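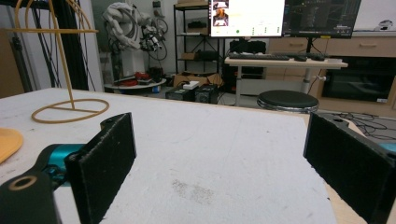

I've been meaning to put up a little page about hats and where they live when they're not on a head, and August seemed like the month for it. I own far too many (bucket hats mostly, a few straw ones, one wool thing I never wear) and for years they all went in a heap on the closet shelf and came out looking like old pancakes. Then I picked up a wire hat stand at the flea market in Arnville for 7 dollars, and I was hooked!

The kind I like best is the simplest one. A ring for a base, a bar across it, one rod going up, and a bit of wire at the top for the crown to sit on. It weighs next to nothing and it doesn't hide the hat. Soft hats love it – the brim gets to hang the way it wants to.

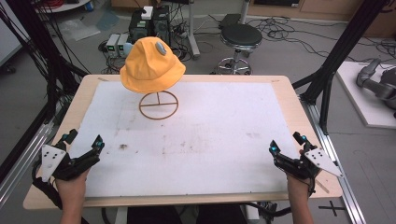
Yellow bucket hat up on the stand, brim drooping nicely.

A few things I've picked up along the way. Put the hat on from straight above and let go slowly, or the wire can poke a point into the crown. If the stand leans, turn the hat until the heavy side balances it. And give yourself a clear patch of table to work on! I do mine on the kitchen table after supper with everything else pushed to one end.

Creases are a whole other subject. Cotton will mostly sort itself out if you lay the hat down crown up, smooth the brim flat with your palms and work outward from the band. 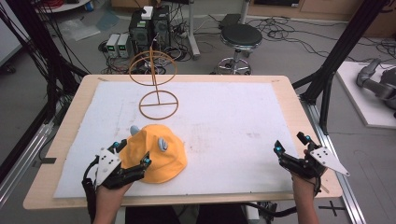
I go all the way around the brim that way, a pinch and a little tug at a time, and then I do it again the other direction. Go easy on the stitching, especially on the cheaper ones. My green one from the Etby outlet lost half its brim seam because I was impatient, and I had to sew it back by hand (badly).

If a crease really won't budge I hold the hat over the kettle for 30 seconds, shape it, and put it back on the stand until morning. Keep your fingers out of the steam, please. Straw I leave alone completely.

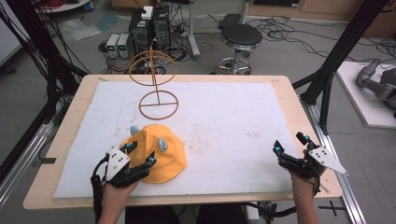

Tae-yang Cha wrote in to say that all this fuss is wasted on a bucket hat, and that folding them in half and stacking them in a drawer has worked fine for years, creases and all. Fair enough, I do like a lived-in hat too! But I still say the stand wins for anything you wear every week.

Next up are the straw ones, once I've found a taller stand. There was a nice one at the Mundham fair but they wanted 80 for it, so I'm still looking.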